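Notebook, chores in simulation
2022-11-25
Kitchen scene: Budholm

Continuing from the last entry. The question is still the same one that Styliani wrote on the first page in April: can the machine tidy a normal kitchen without a person choosing each motion for it? My answer after this morning is "parts of it, if we are patient". I will write down which parts.

The chore list for Budholm is now fixed and I ask everybody not to change it again before the report:

1. Clear the counter of the small things, starting with the apple.
2. Move the kettle to another place on the counter and do not tip it.
3. Pick up the black thing from the floor.
4. Close the drawer of the little wooden cabinet.

I ran the overnight batch with the new grasp settings. Of 200 runs, 136 finished the chore they were given and 33 were stopped by the time limit. The rest failed in the ordinary ways: a dropped object, a collision with the counter edge, or the planner gave up. The time limit is two minutes of simulated time and I think it is fair. A person would need some seconds.

I started the inspection with the low approach, where the gripper comes from under the level of the countertop and must find its way up. From there it has the dark wood high over it and almost nothing useful between the fingers. The yellow thing on the counter side is only a small patch, half behind the gripper housing. For a person this is like looking for the salt from under the table.
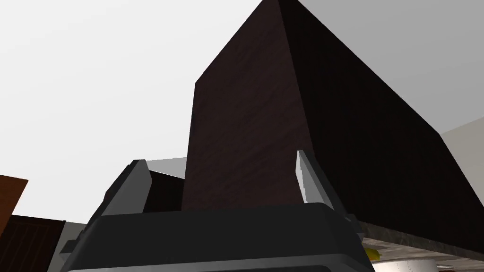 Reaching the counter

The approach from higher is much better. I changed the start pose so that the arms come toward the counter from the open side of the room, with the left gripper held higher. Carys had proposed this already two weeks ago and I did not listen enough. I note it here so that the credit goes to the correct person.

The apple is the easy object. It is round, it is red, there is free space on the near side, and the grasp from above is forgiving. When the apple fails it is mostly because the arm touches something else first. The green objects are harder. They are small and low, and the fingers close a little over them and push them away. After one push the planner still believes in the old position for a moment and makes a second attempt at the empty place. This looks stupid on the replay but it is only the slow update of the object pose. I have put a ticket for it.

The kettle is a different story. The gripper can hold the handle or the body, and the policy has learned to prefer the body. In the simulation this works because the friction is set generous. I would not trust it with a real kettle and certainly not with a full one. Carys says we should lower the friction until the body grasp fails, and then see if the policy finds the handle by itself. I agree, but this is a separate experiment and should have its own page. 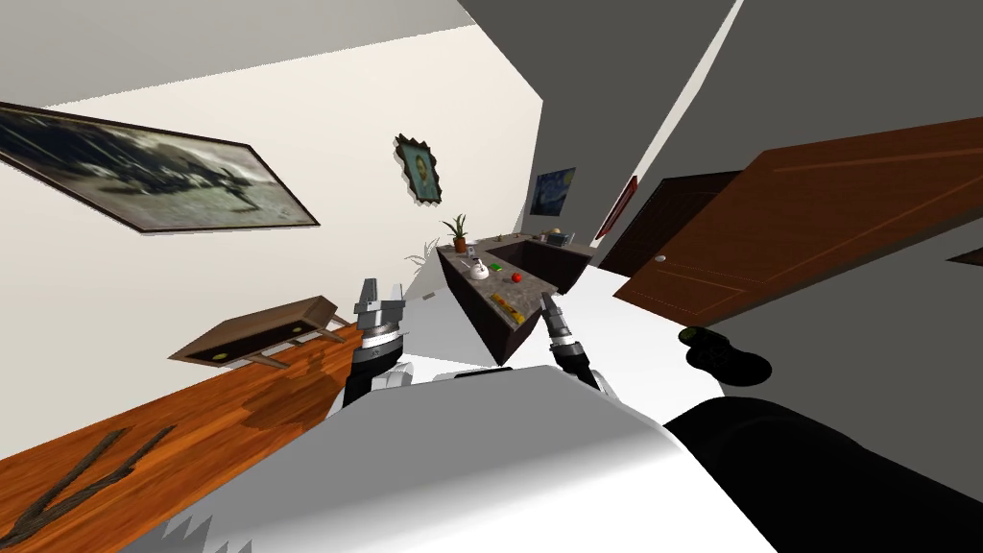 About the order of the work: I had expected that the machine would profit from taking the front objects first, as a person does it. In the runs where we forced this order the result was better for the apple and no better for the kettle. In the free order the policy often goes for the yellow thing first, even when the apple would be the shorter way. I do not have an explanation. Styliani thinks that the strong color dominates in the training scenes, and this can be checked if we paint it gray in a copy of Budholm.

The floor and the drawer

These two chores are why I do not want to write "yes" in the report.

The black thing on the floor is reachable, but the body has to stand in a good place for it, and the good place for the floor is a bad place for everything else. Also the open door takes a lot of room on that side. When the base plans its path it keeps a very polite distance from the door, and then the arm is too short. I reduced the safety margin by hand and the pickup became possible. It is cheating a little. In a home the door will not be always at the same angle, and the machine must decide the margin for itself, or close the door first, and that would be a fifth chore.

The drawer is small and the cabinet is light. Pushing it closed sounds like the simplest thing in the world. The finger touches the front, the cabinet slides back on the table together with the drawer, and the drawer stays as open as before. A person puts the other hand behind the cabinet without thinking. We have two arms, so in principle we can do the same. I tried the second arm as a brace with a fixed target point and it held in some of the attempts.
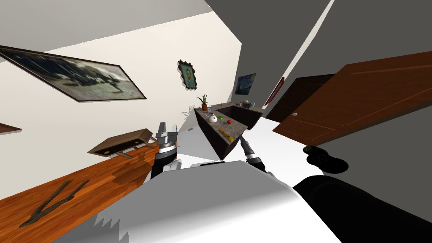 The brace needs to be placed before the push begins, and at the moment both arms start together because the Pintér scheduler treats them as one action. I have asked if there is a way to insert a wait. If not, I will write a small wrapper that sends the left arm first and the other only when the contact is confirmed. It is maybe half a day of work.

One more remark regarding speed. Even the successful runs are slow to watch. The arm pauses before each contact, and it pauses again after. For shop-floor chores, such as Gidley wants from us, this would be acceptable where the machine works at night and no person waits for it. For a kitchen, I believe that people would lose patience and take the apple away with their own hand.

To do

- Carys: lower the friction for the kettle, new page, same start pose as today.
- Styliani: gray copy of the scene, counter chore only.
- Me: scheduler wrapper for the brace, then repeat the drawer.
- Ask Susterska if their door model can be loaded with a random angle. Their file format was changed and my converter does not read it anymore.
- The log disk is nearly full. Please delete your old replays and not mine.

Added later: Carys read this page and disagrees about the time limit. She wants it longer for the floor pickup. I left it as it is for the next batch, and we will look again when the wrapper is running.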